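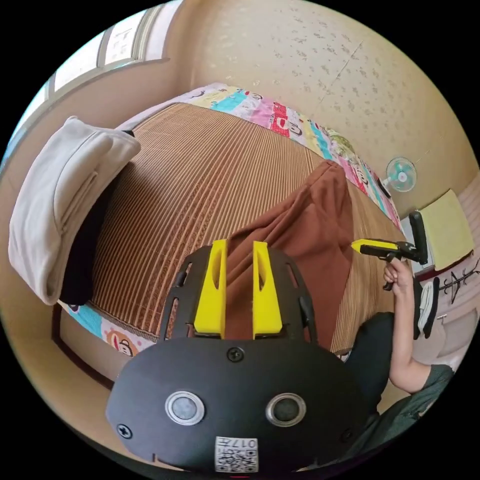

A sleeping mat is a sheet of thin parallel slats or reeds laid over a bed in warm weather. It goes on top of the bedsheet, and quilts and blankets are folded away until the nights turn cooler, in many homes after August. Mats may be woven from bamboo, rattan or reed - the material varies by region. The edges of some are bound to stop the slats working loose.

Mats are wiped with a damp cloth and dried flat. Clothing is often folded on them, as the surface is firm.

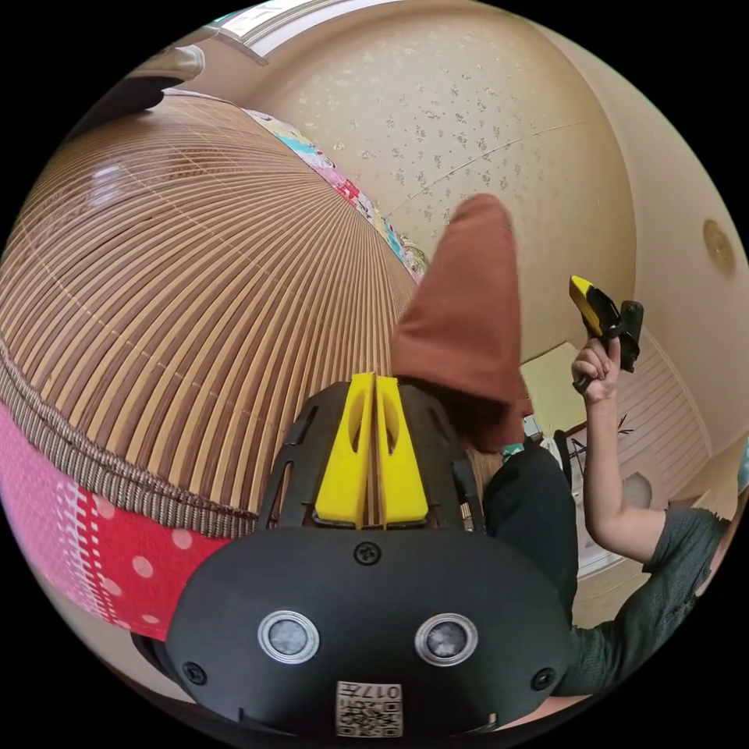
Woven mat with darker brown binding, and a brown cloth held up beside it.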